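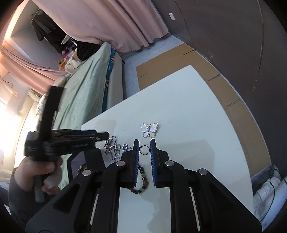 Spending plan for the gripper kits: where we are before November

Hello everyone! The equipment budget for the small-objects work has to be in by November, and since so many of you have asked what we're buying (and what we're not), I'm putting the whole plan in the newsletter this time. Please read it with a pencil in hand. There is still room to change things.

The short version is that we want 10 more kits. A kit for us means 2 hand-held grippers, 2 sets of spare finger pads, a folding table, the charging gear and a carry case. We looked hard at buying a bench arm this year as well, and I'll get to that, but the hand-helds are what people are asking for. They go where the work is. You can set up next to a bed or a kitchen counter, sort a pile of jewelry for an hour, and be packed up again before dinner.

Why jewelry gets its own budget line

Last year's plan had one line that said "household objects," and everything from mugs to paper clips came out of it. That was fine for mugs. Jewelry turned out to need different things, and I would love for us to plan for that properly.

Small hoops and rings want a pad that gives a little and a jaw that closes straight. Ball chains and link chains are another matter, because they pour. You pick up one end and the rest stays in a heap, and the person holding the gripper has to decide how high to lift and which way to go. Beaded bracelets are friendly by comparison! But they do like to roll out of place when you nudge them with the side of a jaw, so people work slower around them than you'd think.

What that means for spending: pads, pads, pads. The ribbed blue ones are still the favorite with everybody who works on small metal pieces. Beat Sutter, who keeps our parts shelf in order, went through the order slips and found that pads were the item we ran out of most often, and always in the same week that someone had a good long stretch of sessions planned. So this time we're buying ahead. The plan has 298 pads in it, which sounds like a mountain until you divide it among the kits and add a drawer of spares.

Who we asked for quotes

Three suppliers wrote back.

Wista can do the complete kit, case included, and they'll swap a worn jaw within the first year. Their price is the middle one. Delivery is in two batches, and that suits us fine.

Skindonum quoted lowest on pads by a good margin. They don't sell the gripper bodies. Their sample pads fit our jaws, with one exception: on the oldest pair we own, the left pad sat a hair proud and had to be trimmed.

Brunner was the highest, but their case is lovely, and they offered a half-day of training for new people. I'd like us to think about that training separately, because it could be worth having even if we buy the kits somewhere else.

My leaning is kits from Wista and spare pads from Skindonum. If you have used either one and have something to say, good or bad, please write before the plan goes in.

The table question

I didn't expect tables to be the part of the budget with the most mail! A white top makes small silver pieces hard to pick out when the light is strong, and several of you have asked for matte gray. Others love the white because dark beads stand out so well on it, and chains throw a nice clear shadow. We can't buy both for every kit. The compromise in the draft is a white table plus a roll-up matte mat, gray on one side and sand on the other. The mat costs very little and fits in the lid of the case.

The other table request was for something to put underneath. Plenty of you are using flattened cardboard, and it works, so I've taken floor mats out of the plan completely. That money went to pads too. 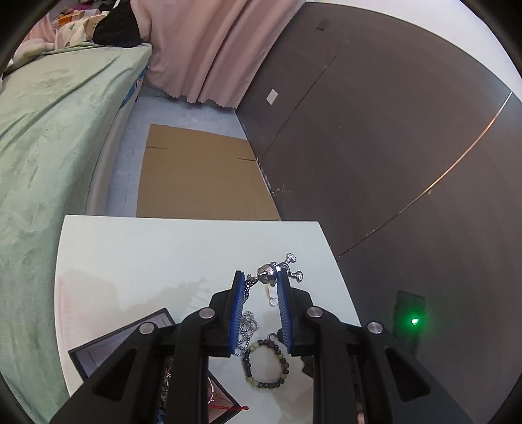
What about the bench arm?

It's a beautiful machine, and the Grakia demo got me excited all over again. But a bench arm needs a room that stays set up, a sturdy bench, and someone on hand who knows it well. We have the someone. We don't have the room. I've moved it to next year's list with a note that the room has to come first, and I've asked for a small sum now, $1000, to cover measuring up and an electrician's visit. If that goes through, next year's request will be much easier to write.

Objects

Nearly forgot this one. Each kit should have its own box of practice pieces, and these don't need to be new or expensive. Thrift stores are wonderful for it. A good box has a few things that hang, a few that roll, something flat with a smooth face, like a brooch, and at least one pendant with an awkward outline. Odd little figures are great, since there are several ways to take hold of one and people will choose differently. Put in a shallow tray or an open box too, so there's somewhere to take things from and somewhere to put them back.

Please don't send in anything you'd be sad to lose. A stud earring can vanish into a floor seam in no time.

Before you write in

It helps me a lot if you say which kit you've been using, which pads are on it, and what you ran short of. Wish lists are welcome as well. If you think the split between kits and spares is wrong, tell me what you'd cut to change it. Mail that arrives before the draft goes to print gets read first, and I'll answer all of it, though maybe not the same day.

The full draft, with the three quotes attached, is in the shared folder under Equipment.

Search this site
Enter keywords
Go

Recent items
Trimming a pad that sits too high
Charging gear: what goes in the case
Notes from the Grakia demo
Folding tables, one year in
Parts shelf hours for the fall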